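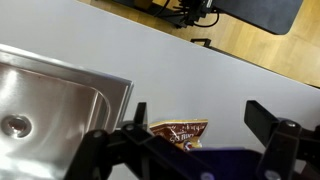 4. Waiting time and the length of a round

4.1 Where groups waited

The records cover 400 rounds at the two courses, Mistska and Cladstead. A round was kept if the starter's sheet gave a tee time, the group finished all eighteen holes, and at least one player turned in a card with the waiting times filled in. In 173 of these rounds the group reported a wait of five minutes or more on at least one tee. We call these held rounds and the rest clear rounds.

Held rounds were spread unevenly over the day. Few of the groups that teed off in the first hour were held, and those that were had usually caught a slower group that started just ahead of them. The share rose through the morning and stayed high until early afternoon. Late groups were held less often at Mistska but not at Cladstead, where the course stays busy with players who go out after work.

Most of the waiting took place on the par-3 holes. A group on a par 3 cannot hit until the green is clear, while on a par 4 or par 5 the next group can usually play once those ahead have hit their second shots. Tovar and Cuevas described the same pattern in their survey of public courses, and our cards agree with it. At Cladstead the first par 3 comes early in the round, and a queue that formed there often lasted until the turn. At Mistska the first par 3 comes later and queues were shorter.

The second most common place to wait was the tenth tee. Both courses sell food at the turn, and groups differ a good deal in how long they stop. 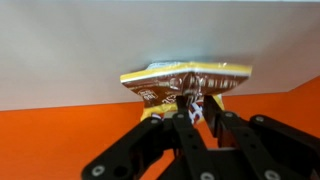
Figure 4. Crumpled snack packet in a gripper, against gray and orange surfaces.

We did not time the stop itself. The cards asked only when the group holed out on the ninth and when the first player hit on the tenth, so the gap between the two includes walking, buying food, and any wait for the tee. Groups of four had longer gaps than groups of two. Groups riding in carts had gaps nearly as long as those on foot, even though the walk from the ninth green to the tenth tee is uphill at Mistska.

4.2 Tee-time spacing

Mistska widened the spacing between tee times by two minutes in August. Cladstead kept its spacing unchanged over the whole period and serves as the comparison course. The change at Mistska applied to every day of the week and to members and visitors alike. Starters were told to hold groups to the printed time even if the fairway was clear.

After the change, held rounds at Mistska became less common and the waits that remained were shorter. Groups going out in the middle of the morning gained the most. The earliest groups played at the same speed as before, as one would expect with open holes in front of them. There was no matching shift at Cladstead.

The wider spacing meant fewer tee times for sale on a full day. The club made up part of the loss by adding times at the end of the afternoon, but these did not always sell. Serrano and Escobedo argue that a course can recover the rest through repeat play if regular players notice the faster rounds. Our data do not run long enough to test this. Several players wrote on the back of the card that the round had felt quicker, and others complained that they could no longer get the time they wanted.
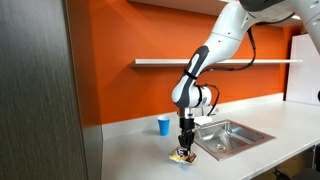 Figure 5. Robotic arm with its gripper on a small snack wrapper, white countertop.

4.3 Limits of the records

The waiting times were reported by the players and were not checked against a clock. Alvarado found that golfers tend to overstate a wait when they are playing badly, and we have no scores for most groups, so this could not be corrected. Where two players in a group gave different times we used the shorter one.

Groups that walked off before the eighteenth green are left out. Some of them probably quit over slow play, and leaving them out would make the busy hours look better than they were. The starters did not note why a group left.

Weather was entered from the starter's sheet as dry, damp, or wet. Wet rounds were slower at both courses, and Mistska had more of them before the spacing change than after it. Dropping the wet rounds makes the difference between the two periods smaller but does not remove it. The comparison by group size, with and without the wet rounds, is in the appendix.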